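Wirkero Pull-On Jeans, Toddler
Item 224
Starkstead Kids > Bottoms > Denim

Washed blue denim pants with a gathered elastic waist. They pull straight on, and most children can manage them alone once they are out of diapers. The leg is cut with room to squat and climb.

Details
Elastic waistband, gathered all around
Curved front pockets
Orange-tan topstitching on seams, pockets and hems
Faded patch on each leg
Cotton denim, prewashed

The fading is done by hand before the pants reach us, so the patches differ in size and shape from leg to leg and from pair to pair. We don't treat this as a fault and can't match pairs on request.

Sizing
Runs true to age. If your child is between sizes, take the larger one and turn the hem up — the fabric holds a cuff well. The waist has enough stretch to go over a cloth diaper.

Care
Machine wash at 40 degrees Celsius, inside out, with other dark colors for the first few washes. Tumble dry low or hang by the hems. Iron the legs only, not the waistband.

Ordering
Single pairs ship from Starkstead. Shops and daycares can order in cartons of 24. The Bima and Addo styles use the same size chart but have a flat front.
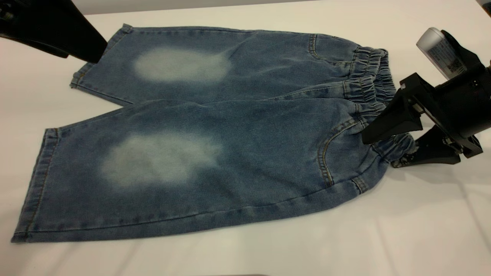 Vasanthi Barua
Product Manager, Childrenswear

Page updated 6/16/19. Next restock in March.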